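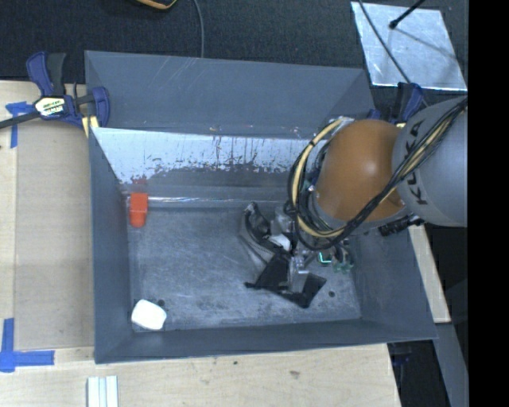
The KUKA arm over the mixed-items bin at Rinaldi.

Home | Visits | Buying notes | Contact

Open day at Rinaldi
June — posted by Murkis

So I finally got to the Rinaldi open day, mostly because we have to put a number in next year's budget for a picking cell and I was tired of guessing! I stayed 2 hours at the bin station and asked far too many questions.

The arm is the part everyone asks about, but my notes are nearly all on the other stuff: gripper fingers, cables, clamps, the bench. Rinaldi told me to plan on up to 110 hours of setup before a cell does useful work (we had written down a week, oops). They also keep 2 spare sets of fingers on the shelf, and I'd put those in the first order.

I've asked Budix and Zinik for quotes, with training listed on its own line this time. Delivery is 4 months with Budix — Zinik hasn't answered yet, so I'm calling them Monday.

Recent posts
Leasing or buying a used arm
What we forgot in the conveyor budget
Notes from the Zinik showroom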